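Cuvetti hand-held gripper kit, two months in

I bought the Cuvetti kit in August, after Raffaele Palumbo brought his to our shared workshop in Vondilcombe and let everybody have a go. I wanted one before I'd even put his down! It's a gripper you hold in your own hand, you do a chore with it, and what you recorded becomes training material for an arm later on. My arm is a secondhand Grolton that has been bolted to a bench at the workshop since spring and mostly waves at people.

The kit cost me 739 with shipping, and that's without any kind of mount or case. You get a bag of black printed parts, the blue finger pads, a tray of screws and a booklet. The booklet is fine up to the finger linkages and then it gets strange. Two drawings show the same bracket facing opposite ways, and I followed the wrong one, so my first evening ended with a left finger that opened nicely and a right finger that folded itself backward like a deck chair. Pak-hei Wu has built three of these and told me to go by the second drawing. Go by the second drawing!

The whole build took me 9 hours over a few evenings (Pak-hei says he can do it in an afternoon, good for him). The pivot screws are the fussy part. Too tight and the fingers drag, too loose and the tips wander past each other when you squeeze. I ended up tightening each one all the way and backing off a quarter turn, then putting the tiniest dab of threadlocker on. Don't do what I did and put the threadlocker on first.

Once it's together I really like it. The pads are the best thing about it - soft enough to hold a sock without chewing it, grippy enough for a coffee mug handle. I also bought a set of Siu pads to compare, and they're cheaper and they do last longer on hard things, but fabric slides right out of them. I went back to the blue ones inside a day.

Weight is my main complaint. Ten minutes is nothing, half an hour is okay, and by the end of a Thursday night session my wrist was talking to me. Raffaele wears a climbing brace with his. I just swap hands, and the kit doesn't care much which one you use, though the trigger is shaped for righties and you'll notice.

The software is okay! It loses the device every so often after sleep and you have to unplug and replug, and the clip browser gets really slow once you're past 500 recordings. I have around 3,000 now and I've given up scrolling, I just search by date. Exporting has never failed on me, though, and it's the part I was most worried about.

What I've mostly been working on is soft clutter, the stuff that lands on a floor. Mugs and blocks are easy and you get bored with them quickly. Knits and cloth are where this gripper starts to earn its price, and also where you learn how bad your own technique is. I kept coming in too flat and pushing things along the mat. Come down steeper, open wider than you think, and close slowly.
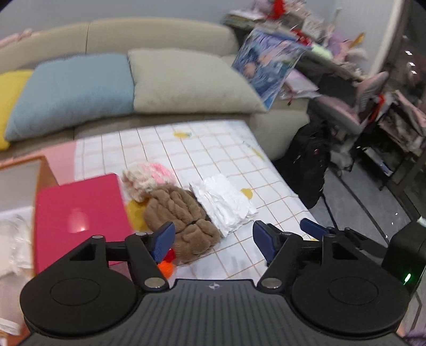

Fingers open over the soft pile, with brown knit, white cloth and pink-and-white fuzz on the lemon mat.

Anything ribbed or chunky is a joy, because the tips have something to bite on. Thin stuff bunched in a heap is harder, and I often come up with two layers when I wanted one. Small round things are my weak spot. If the tips don't meet exactly they squirt out sideways, and then I'm crawling after them and that whole clip goes in the trash.

Has it taught the Grolton anything yet? A little. It'll get a hat into a bin on a good day, and on a bad day it pats the hat. I think that's more about my clips than the gripper (my early ones are sloppy and I should delete them, but I hate deleting things).

Would I buy it again? Yes, but I'd ask for the spare linkage set at the same time, as shipping on it alone is silly. If you only want to try the idea for a weekend, borrow one first. Four stars from me, and I'd go to four and a half if they redrew that booklet page.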